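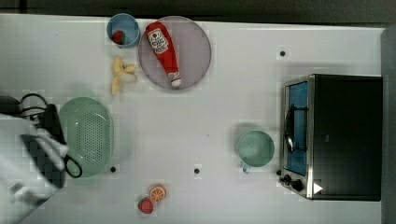 Rorkosura wrote back that the trial license covers everything in the kit except the grasp library, and that the library will keep asking for a key until we either buy or send the units back. So the grasp library is out for the rest of the trial. Everything below was done with plain teleoperation and the recorder.

November, afternoon session. Kit under review: Rorkosura tabletop manipulation kit, trial unit. Play kitchen items on the white table, toaster oven on the right, door toward the middle. Compare with notes on the Clurkar kit from the last round (other notebook).

Setup

Started the controller at 1:20. Homing went through on the second try. First try stopped with a joint limit warning on the wrist, cleared it from the menu, no power cycle needed. The manual says to restart the recorder after any warning. Did that.

Object list for the session: plate, ketchup bottle, blue cup, banana, colander, mug, orange slice, two strawberries. One strawberry goes in the blue cup and stays there, the other goes on the table next to the orange slice. Ketchup lies on the plate at a diagonal, cap toward the oven side. Left the plate and cup alone all afternoon to keep a fixed reference for the overhead view.

Teleoperation

Leader handles feel better than Clurkar's. Less friction at the base joint, and the trigger has enough travel that you can close partway on something and hold. What I don't like is the lag after a fast move. On slow approaches I can't feel it. Swing across the left half of the table and stop short, and the follower arrives late and then settles. I backed off the speed setting to 3 and it was usable. At that setting a full reach to the mug takes long enough to be annoying.

Long thin fingers are good for rims. On the colander you can get one finger over the edge without touching the table. Small round things are harder. The strawberry rolls if you come in off center, and I ended up approaching it from the leaf end every time.

Cabling needs work. The loops outside the arm are long, and I kept checking where they were before going low over the table. Asked Dhillon if they stock a sleeve in the right size. Clurkar runs most of its cable inside the links, and I'd count that in its favor for any task near the table surface. 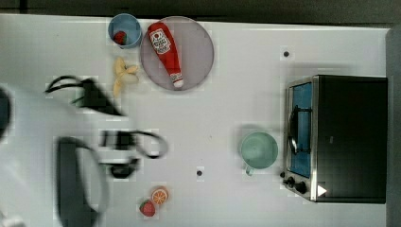 Recorder and data

Recorder wrote 16 episodes before I stopped to look at them. All of them opened. Frame counts in the log match what's on disk, except the longest one, where the log says 2818 and the viewer only loads 1065. Reopened it, same result. Copied the folder to the shared drive before touching anything else. Will send the log to Rorkosura with the episode attached.

Image quality from overhead is fine on still objects. Fast arm motion blurs badly at the default exposure, and the fingers lose their outline. There is an exposure control in the advanced tab. Shortening it made the picture too dim with only the ceiling lights on, so either we add a lamp or we keep the moves slow. Also seeing blocky compression around object edges. Bitrate is fixed in the trial version as far as I can find.

Export to Plundusik worked with the default mapping. Joint names come across, gripper state comes across as a percentage, timestamps are in local time and have to be shifted by hand. Clurkar exports in UTC already.

Mug approaches

Wanted to see how close I could bring a finger to the mug rim from the oven-free side without bumping it. The rim is a good target from directly above, handle pointing down the table and out of the way. Wrist camera would help a lot, and it's an extra on the price sheet.
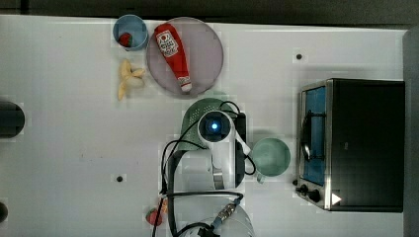

With the wrist turned so the finger points down the table toward the oven, the operator loses sight of the gap from a standing position and has to work off the overhead view. Leaning over the table helps but then you let go of one handle. A second screen at the near side would fix it. I moved the monitor over, better, though the cable is now across the walkway. Taped it.

The toaster oven door was on the plan and I didn't get to it. Handle clearance is the question there, fingers may be too thick at the base.

Cost

Quote for the full kit with grasp library came in over our number. Without the library it fits, but then we're paying for an arm and a recorder, and we already have a recorder that works. Service contract is separate. Asked them to requote with the wrist camera in and the library out.

To do: lamp, log file to Rorkosura, cable sleeve, oven door at speed 3, and charge the handles overnight.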